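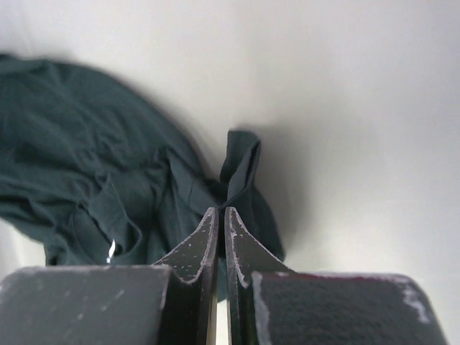

Demetrio Figueroa
Contributing writer and reluctant folder of laundry

It started with a green T-shirt and a very boring Sunday. I'd been renting a bench at the Histham workshop for most of the winter, telling everyone I was going to build a robot arm, and by April I'd run out of excuses. So I built one. It's called Otent (my niece picked the name, and it was that or Gary), and its only job in life is to fold my shirts.

Why laundry? Well, I figured it'd be easy! Everything else people try at home seems to involve chess or pouring drinks, and I live on my own with a basket that never empties. How hard could a shirt be?

Very hard, mates. A wooden block sits where you left it. A shirt has a different shape every time you drop it, and a dark cotton one is the worst of the lot, all creases and shadows and no obvious corner to grab. My approach, after a lot of swearing, is to have the fingers come in low and go for any bit of cloth that's standing up in a ridge. Ridges are good. You get a fingertip on either side, close up, lift, and with a bit of luck you've got hold of a sleeve or a hem and can start spreading things out from there.

The fingers themselves have had a hard life. They curve in to a narrow tip, and they're scuffed all over now, with little white flecks and worn spots along the top edges. I could make fresh ones but I've grown fond of these, and the rough bits don't seem to snag. The pale work surface was a much better idea than the fingers, for what it's worth. I'd been working on a dark mat before that and the camera couldn't tell shirt from table.

I keep a logbook, a proper paper one. So far Otent has had 947 goes at picking up a shirt and has come away holding cloth on 323 of them. Of those, 29 ended in something I'd be willing to put in a drawer. My neighbour at the next bench, who's restoring an old Cabello sewing machine, reckons she could fold the lot in the time it takes me to boot the thing up. She's right, too.

But the good ones! When a flap comes up straight and the tips close in on it, I still hold my breath like it's a penalty shootout. I'm taking the arm over to the Asmont makers' night next month, along with six shirts, a spare motor and a very large thermos. Towels are next on the list, once I've sorted out the sleeves.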